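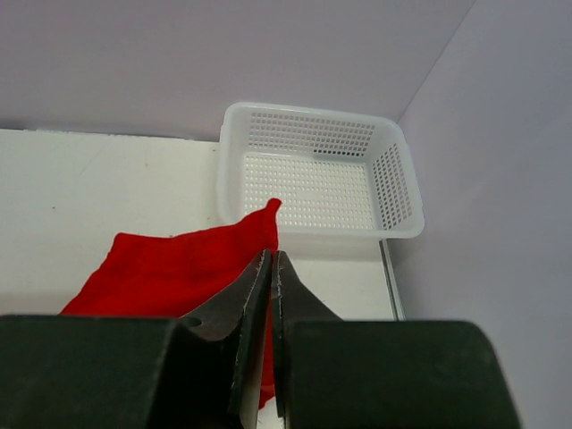 Stutcombe, November 29, 2020

Laundry and cloths: frequently asked questions

These are the questions we receive most often from guests of the Branent holiday flats. The answers were written by Dennis Nzioka, who looks after the linen. If your question is missing, please write to the office and we will try to add it.

What is the white plastic basket for?

It is for used cloths and small towels. Every flat has one. Please put in it the tea towels, the cleaning cloths and the hand towels which you want us to wash. Bed sheets and bath towels are too large for it, so leave these in the bathroom and we will collect them from there.

Why does the basket have holes?

The sides and the bottom have many small openings, so the air can reach the cloths. Cloths which stay damp in a closed bag begin to smell after one night. For the same reason we ask you not to put a bin bag inside the basket.

Can I put the basket on the table?

Yes. When the basket is on a white table and contains something very wet, please put a tray under it, as the water will come through the bottom.

What do I do with the red cloth?

The red cloths are for cleaning the bathroom only. They give colour in the wash, especially in the first months, and we have already had one load of pink pillowcases. Please leave the red cloth beside the basket, or hang it on the tap. It must not go in together with the white things. If it was already in the basket with wet white towels, tell us the same day. A fresh stain is often possible to remove, an old one usually not.

Which cloth is for the dishes?

The white ones with the blue line. You find them in the drawer under the kettle.

How often are the cloths changed?

Every five days, or earlier if you ask. Until October it was once a week, but many guests told us this was too long.

May I wash my own clothes?

You may use the machine in the room next to the back door. It is a Fumeo and it is rather old, so please do not fill it to the top. Take a token from the office. For cloths we use 60 degrees, and for coloured clothes we advise 30.

Which washing powder do you use?

Murín, the one without perfume. There is a tin of it on the shelf above the machine and you are welcome to use it. One spoon is enough, because the water in Stutcombe is soft. Please do not add fabric softener to the cloths. After it they do not dry the dishes well.

How do I clean the basket?

You do not need to do this, we clean it between guests. If something sticky has fallen in, wash it with warm water and a soft brush. Bleach makes the plastic yellow.

My basket is cracked. Must I pay?

No. Write the number of your flat on a paper, leave it in the basket and we will bring another one. The spare part code for our own order is 2214, guests can ignore it.

I forgot a cloth or a towel of mine. Can you send it?

We keep forgotten things for one month. Please describe the colour and the size as well as you can. You pay only the postage.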